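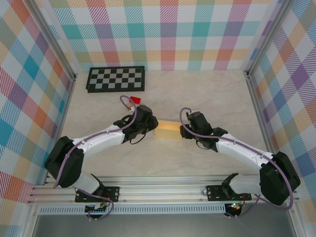 Shared-Frame Targets for Two-Arm Manipulation in a Small Enclosed Cell

Project report, Wolell laboratory module
Smaranda Anghel and Henrique Calado
Submitted Jul 26, 2024

Summary

Two small arms working over the same part of a table can be commanded in two ways. Each arm can receive a target in its own base frame, or both can receive targets in a single frame fixed to the workspace. We compared the two on a task in which both grippers work close together on a yellow workpiece. The policy architecture, training data and evaluation starts were the same for both conditions. The measured outcome was unintended contact between the grippers. It occurred in 15 of 31 trials with independent targets and in 2 of 31 with shared-frame targets.

1. Background

The project continues work done in March by the previous module group, who collected demonstrations under the working name Jaltside. Their report noted that the grippers tended to touch when the workpiece was near the center of the table, and put this down to operator error during collection. We replayed a portion of their recordings and found that the gap between the grippers was adequate in nearly all of them. The contacts came mainly from the trained policy. A small error in each arm's position, in opposite directions, was enough to close the gap.

Our question was whether the same demonstrations, expressed differently, would give a policy that kept the gap open. No new hardware was planned and none was added.

2. Workcell

Both arms are bolted to the aluminum rail at the front of the table and face inward. The table is enclosed on three sides by walls with a multicolored plaid print. The print gives the registration software plenty of texture to match against when a camera has moved. It also makes simple color thresholding unreliable, so we did not use color to locate the workpiece.

A checkered calibration board lies flat near the back wall on the left side. We left it in position for all recordings. Its near-left inner corner is the origin of the shared frame, with the axes along the board edges and the third axis normal to the tabletop. Locating the board is the first step of each session, and a session was discarded if the board had shifted between the opening and closing checks.

The arm cables run along the outside of the links and form a loop above each wrist. They move when the wrist turns and can hide part of the table from a given viewpoint. We did not model them.

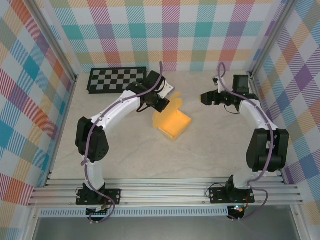
3. Data

The training set has 283 demonstrations, all recorded by teleoperation. Each starts with both grippers clear of the workpiece and ends when the operator releases the recording pedal. Joint positions, gripper openings and camera images were logged together. Recordings with dropped images were removed before the count above was made.

Orientation of the workpiece was varied by hand between recordings. We did not follow a fixed schedule for this, and the distribution is uneven. Orientations with one corner toward the front rail are overrepresented, probably as they are easy to reach with both arms.

4. Target representation

In the independent condition, the policy outputs a gripper pose for each arm in that arm's base frame. This is the format of the original Jaltside data and needs no conversion.

In the shared condition, the policy outputs the midpoint between the grippers, the vector from the left gripper to the right, and the two gripper orientations, all in the board frame. A conversion step written by Calado turns these into base-frame poses before they reach the controller. The base-to-board transforms were estimated by touching a probe to the inner corners of the board with each arm and solving for the rigid fit.

The benefit of the second format is that gripper separation becomes a predicted quantity. Errors in the midpoint move both arms together and leave the gap unchanged. Errors in the separation vector still matter, but that vector varies slowly during the approach and is easier to fit.

5. Evaluation

Each condition was run for 31 trials from a common list of starting orientations. The order was interleaved so that any drift in the cell would affect both conditions equally. One of us ran the trial and the other marked contacts from the replay without knowing the condition.

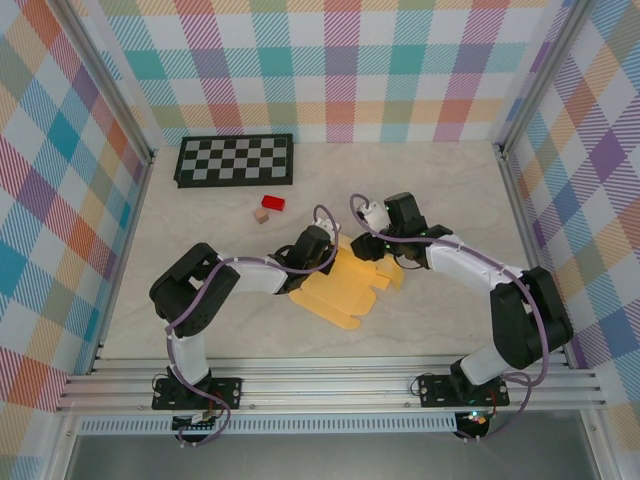
A contact was recorded when any part of one gripper touched any part of the other before the grippers had opened to withdraw. Contact through the workpiece did not count. Where the replay was ambiguous we used the logged motor current as a tiebreaker, and a sharp rise on both arms in the same interval was taken as contact.

Most contacts in the independent condition happened late in the approach, when both grippers were close to the same edge of the workpiece. The two in the shared condition happened at the same starting orientation. In both, the right arm was near the limit of its reach, and the controller clipped its target while the left arm continued. The shared format offers no protection against this, as clipping is applied after the conversion.

6. Limitations

The result concerns contact only. We did not score the final state of the workpiece, and a policy that keeps its grippers apart may still leave the task unfinished. Anghel reviewed the replays informally and saw no obvious difference between conditions in this respect, but no criterion was fixed in advance and we make no claim.

Only one cell was used. The board transforms are specific to it and would have to be re-estimated after any change to the mounting plates or the rail.

The effect of the wall print was not tested. A repeat with plain walls would show whether registration depends on it as much as we assume.

7. Further work

The clipping problem should be handled first. The simplest fix is to check reach for both arms before sending either target, and to hold both if one is out of range. The conversion code already has access to both poses, so the change is small. It was not made during this project, to keep the controller identical across conditions. The code, transforms and trial list are stored in the module repository under the Sania branch.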